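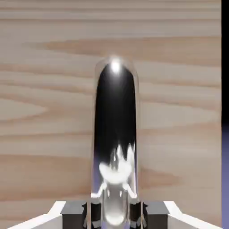
News > Industry > Automation

News Features Jobs Events Subscribe

Gavberg has stopped using automatic peg insertion at its Evthorpe plant after a fault in the grip-checking software let robot arms carry on with parts that were not held straight. The company said 14 parts were scratched or bent before the line was halted in August. No one was hurt. The fault lay in how the software, Classide, judged the angle of a polished pin from the wrist camera. On a mirror-like cylinder held between black toothed fingers, the side of the metal shows a long dark reflection and a blurred white one low down, and the software was reading the border between the two as the edge of the part. It then corrected for a tilt that did not exist.

Gavberg traced the problem by running the grip again in simulation, with the same kind of chrome pin over a wood-grain surface. The false reading came back in 2 of the first 20 runs. Matte pins run through the same test gave no errors.

"The arm did what it was told," said Talha Memon, who manages the assembly cells at Evthorpe. "The number it was given was wrong, and there was no second check on it. We should have had one."

The force limit on the arms was also set too high for pins of that size, Memon said. A lower limit would have stopped the arm at first contact with the side of the hole. That setting has now been changed in both cells.

Shaikh, which supplies the software, sent customers a notice on 2018-09-20 telling them to turn off automatic angle correction for polished or plated parts. A fix is being tested. The company did not say how many other sites use the feature.

Pins at Evthorpe are being placed by hand until the update is installed. Gavberg said some orders will ship late.

14 shares | 2 comments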